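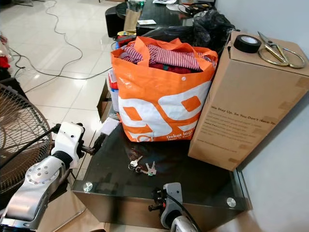

3.2 Sorting and storage of used clothing before donation

The second part of the study dealt with the time that clothes spend in the home between the decision to part with them and the moment they leave it. Earlier work on household textile flows treats this interval as short and records only the date of handover. Our pilot interviews in Vungate suggested that the interval is often longer than the useful season of the garment, and a separate measure was therefore added to the diary.

Households were recruited by letter in two districts, Vungate and Stoltden. Of the 1488 addresses contacted, 600 returned a completed first form. Each household was asked to name one place where unwanted clothes were kept and to enter the date on which an item was put there, the type of item, its main fiber as given on the care label, and the date and route of removal. Items with no care label were entered as "fiber unknown" and kept in the analysis by weight only. Shoes, belts and bed linen were left out.

Storage was coded in four classes: open bag, closed bag, box, and loose on a shelf or in a closet. A bag was coded as open if its contents could be reached without untying or unzipping it. The coding was done by two of the authors (Olaniyan and Worku) working apart, and differences were settled by a third reader (Leitner).

Figure 4. Clothing in an open woven shopping bag on a glass-topped table, with a cardboard box beside it.

Open bags were the most common class in both districts. Items in open bags were also the most likely to be taken back into use, mainly knitwear and children's tops. Closed bags showed the reverse pattern: few items were taken back, but the bags themselves stayed in the home longer, in several cases past the end of the diary period. We take the closed bag to mark a decision already made, after which the remaining delay depends on transport. This reading agrees with the free-text answers, in which distance to a collection point was named more often than doubt about the item.

Weight was recorded with a hanging scale supplied with the form. The scale reads in steps of 32 grams, and single light items such as socks and scarves were for this reason weighed in groups. Group weights were divided evenly among the items. The error this brings in is small for totals but makes the item-level weights in the lightest class unreliable, and they are not used in Section 4.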